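Workshop notebook, Monow room
Apr 5, 2003
Entry by Malsha Nanayakkara

Table setting, round table with black marble-patterned top. The small white dish is to remain the only tableware until the Rustico plates arrive. One orange is placed on it per setting.

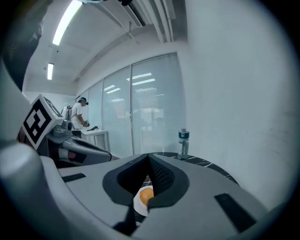 The water bottle stays on the table, well clear of the dish. Colleagues are asked to keep it capped. The top marks easily - use the soft cloth only, and enter any new scratch under item 1040.

Hájek has requested the same layout for the next two settings. The Flamerberg tray remains on the shelf and is not to be used before then.
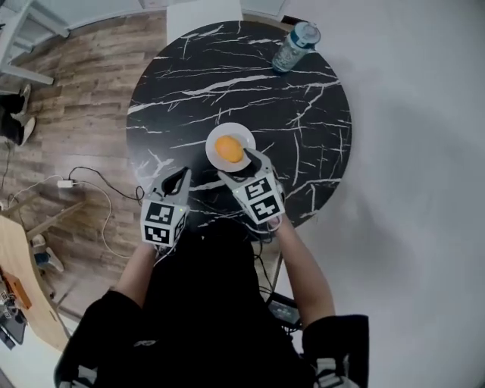 Outstanding
Second soft cloth, to be ordered in April.
Shelf label for the tray.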